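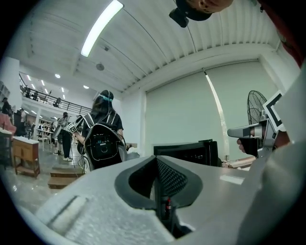
Advice on the carrying of backpacks in a shared activity room

Our group in Ziltthorpe has the use of one indoor room, and members are asked to keep their belongings with them during sessions. Several people prefer to wear a backpack throughout, even when others are standing close by. The black one with white piping and white shoulder straps is typical, and a bundle of black cables hanging from a bag like that towards the floor seems to me a matter for the house rules. Could members kindly advise what wording other groups have adopted for bags and trailing leads? Our present rules date from January and mention coats only.
Posted by Anulik, Mar 21, 2026

Quiroga
Our rules contain a short section on this subject, which you are welcome to copy. "Bags may be worn in the room provided that they are fastened. Any lead or cable attached to a bag must be gathered and secured above knee height before the wearer walks about. Straps should be shortened so that no loose end hangs down." We use fabric ties with a hook-and-loop fastening, 200 mm long, and keep a box of them by the door. Two ties are normally sufficient for one bundle. Please do not tie cables tightly at the plug end, as the outer covering may split. The person leading the session checks the bags at the start and again after the break.

Lollitz
We do not permit bags at all, they go on hooks in the corridor. I appreciate this will not assist where the cables are in use. You may wish to ask whoever manages the building whether it already has a rule, ours did and we had not read it.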